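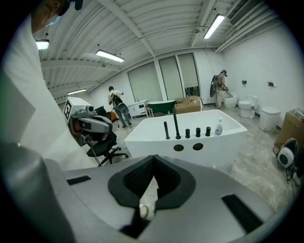
A freestanding tub with black fixtures mounted along the rim.

Care of Freestanding Bathtubs and Dark Fixtures
Household guidance from the Reltholm Home Advice Service
Last reviewed 2024-01-29

A white bathtub with black fixtures requires two kinds of care. The white surface shows hair, dye and soap film. The black parts show dried water spots, and many of them carry a coating that can be damaged by products intended for the tub itself. The following advice applies to most acrylic and enameled tubs in ordinary household use. Where the manufacturer's instructions differ from this page, the manufacturer's instructions should be followed.

After each use
Rinse the inside of the tub with warm water while the surface is still wet. Begin at the sloping end, if there is one, and work toward the drain. Wipe the rim last with a soft cloth that has been wrung out well. A flat rim holds water, particularly between the bases of knobs and spouts that stand close together, and it is in these gaps that scale first appears.

Dry the fixtures with a separate cloth. A microfiber cloth with a short pile is suitable. Residents are asked to keep one cloth for the tub and one for the fixtures, and to wash both without fabric softener.

Weekly cleaning
Mix a small amount of mild dish soap in a bucket of warm water. Apply with a sponge, leave for 2 minutes, and rinse thoroughly. Powdered cleansers, steel wool and the green side of a kitchen sponge should not be used on any part of the tub. Fine scratches in acrylic hold dirt, and the surface will look gray within a season however often it is cleaned.

The outer panel is frequently forgotten. It collects dust along the bottom and splashes along the top, and it should be wiped down on all four sides where there is room to walk around the tub. If the tub stands near a wall, a cloth wrapped around a flat mop head will reach the far side.

Black fixtures
Do not apply vinegar, bleach or descaling spray to a black finish unless the maker states that it is safe. Powder-coated and plated finishes react differently, and it is seldom possible to tell them apart by eye. Clean with soap and water only. For scale around the base of a knob, lay a cloth soaked in warm soapy water against it, wait, and loosen the deposit with a soft toothbrush.

A spout should be wiped from the top downward, including the underside of the outlet. If the flow has become uneven, the aerator may be unscrewed where one is fitted and rinsed under the kitchen tap. Wrap the jaws of any wrench in cloth before it touches the finish.

Bottles on the rim
Pump bottles are convenient beside the knobs but leave a ring of soap beneath them. Lift the bottle and wipe under it at each weekly cleaning. A small tray with feet will keep the base dry – stone trays are not recommended, as they may mark the rim. Bath oils should be stored elsewhere. Oil that runs down the side of the tub makes the floor slippery and is difficult to remove from grout.

Overflow and drain
Remove hair from the drain by hand once a week. Chemical drain openers should be avoided in acrylic tubs and should never be left standing in one. The overflow opening may be cleaned with a bottle brush and soapy water, followed by a short rinse with the shower hose, if the tub has one. An unpleasant smell that returns after cleaning usually comes from the trap, and a plumber should be consulted.

Moving and placing a tub
A freestanding tub should not be dragged, even when empty. Two persons should lift it from beneath the body, never by the rim or the fixtures, and set it on a folded blanket until its position has been decided. Leave enough space on each side for a mop to pass. Before the tub is connected, confirm that the floor can bear its filled weight. A tub holding 200 liters of water carries 200 kilograms in water alone, to which the weight of the tub and the bather must be added.

Inspection
Rim-mounted fixtures work loose with use. Test each knob and spout by hand every June and report any movement. A loose fitting allows water to pass beneath the rim, where it may go unnoticed for up to 18 months.

Questions concerning this page may be addressed to Fikri Gunawan, Household Guidance, Reltholm, extension 3319. Printed copies are available on request. Guidance on shower screens and tiled floors is published separately.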